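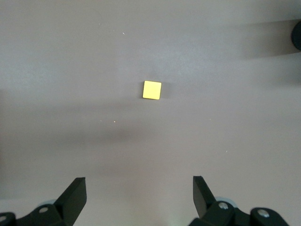

Wrist view over the table, fingers open and the yellow cube ahead.

Progress report to Workovance, July
Prepared by Ghizlane Gaber for the Iltau teaching-by-hand project

We have had a very good stretch! The remote control rig is now in daily use, and the store of demonstrations has passed 3000, all of them picking up a small cube and setting it down again. Rogério Furtado rewrote the part that passes the operator's hand movements to the arm, and the difference is lovely to feel. You close your fingers and the gripper closes with you, with none of the old lag that made everyone overshoot.

New operators used to need a whole morning before their runs were worth keeping. The last 3 we trained were recording good ones after 9 practice tries (one of them had never touched the rig before).

What still bothers us is the light. Shadows move across the table as people lean in, and the arm copies us less well when they do. We now record at 4 different lamp settings, and I am keen to see what that does.

Guiding the arm by hand is going more slowly. The joints are stiff near full reach and the paths come out jerky. Flalteck are sending softer joint settings, and we will try those before asking for any change to the budget.

Next: two cubes, then stacking.

Comments (2)

Benmoussa: Are the failed grasps kept as well? We'd love to have them.

R. Furtado: Yes, all kept, in their own folder. I'll send you the path.

This site uses cookies to remember your settings. Accept | Manage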